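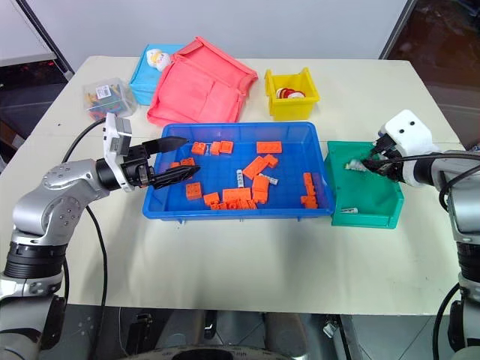 Unit 6: Sorting by Color
Course handout, Packing and Kitting Basics
Instructor: Yutong Ding
Thursday, April 15, 2021

Read before lab. Bring a pencil and your Unit 5 sheet.

Terms

Source tray: the tray that holds the mixed parts. Ours are blue.
Target bin: where the pulled parts go.
Minority color: the color with fewer parts in the mix. In this unit it is grey and white. The orange bricks are the majority color.

Which color to move

Move the minority color. With orange bricks and a few grey or white ones in the same tray, pull the grey and white into the bin and leave the orange where it is. A grey beam in the middle of the tray is easy. Tiny white pieces next to larger bricks are the ones people miss, so check around the big bricks a second time.

Light grey and white count as one color in this unit. They get split in Unit 9.

Small parts

Small bricks bunch up along the tray wall. Spread them with one finger before you decide the tray is done. Do not tip the tray.

Lab

Work in pairs. One person sorts, the other records misses, then switch. A miss is any part left in the wrong container. Pass mark is 80 percent on the check sheet.

Return all bricks to the Potura cabinet, second shelf. The Grallitz kits are for the August section and stay closed.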